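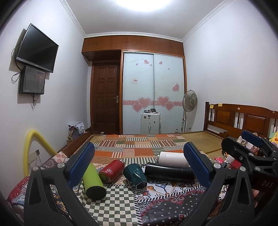
Bottles in a loose row across the bed, the lime green one at the left.

I gave up my fancy phone in February, and I want to tell you how it went before I forget how annoyed I was for the first week.

My old one had a cracked back and a battery that quit by lunch. The repair quote was so close to the price of a Naller 382 that I went home with the Naller instead. It costs under $200, it has a 4000 mAh battery, and the plastic back feels like a lunchbox lid (I've grown to like it!). My friend Debora Mancuso took one look and asked if it was my kid's. I don't have a kid.

The slow part is the camera. You tap the icon, you wait, and the dog has left. Typing was bad too until I threw out the keyboard it came with and put on Buver, a free one with bigger keys and no ads. Maps are fine. Banking is fine. Video calls make the phone warm enough to notice, and Shirley Gosselin in our accounting department says I sound like I'm calling from a submarine – but she said that about the last phone, too. 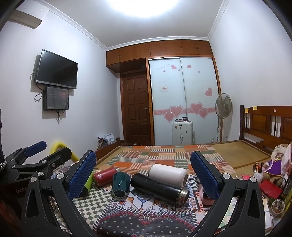
Storage is where cheap phones usually get you, and this one is no different. After the system takes its share, you have enough for your apps and maybe 1000 photos, and then the warnings start. I moved my pictures to a memory card one Sunday and it took most of the afternoon. I also stopped keeping movies on the phone at all. If you've got a flat-screen on the bedroom wall with a box right underneath it, you don't need a whole season of something saved on a six-inch display. Watch it over there and save the space for your maps.

I did call Rami Kassab, who sells these at Stutside, to ask about updates. He told me the Naller gets two years of security patches and one big system upgrade, and that most of his customers never ask. I'd ask. Two years goes fast, and a phone without patches is a phone I wouldn't do my banking on.

Would I tell you to switch? If you take a lot of pictures of things that move, no. Kendra Simard, who sits across from me, tried mine for a day and handed it back before her second coffee. For everybody else, the battery alone is worth a look. I charge it every other night, and last weekend I left the charger at home on purpose and came back with a quarter of it left.

I'm keeping mine through the summer. The case is already scratched.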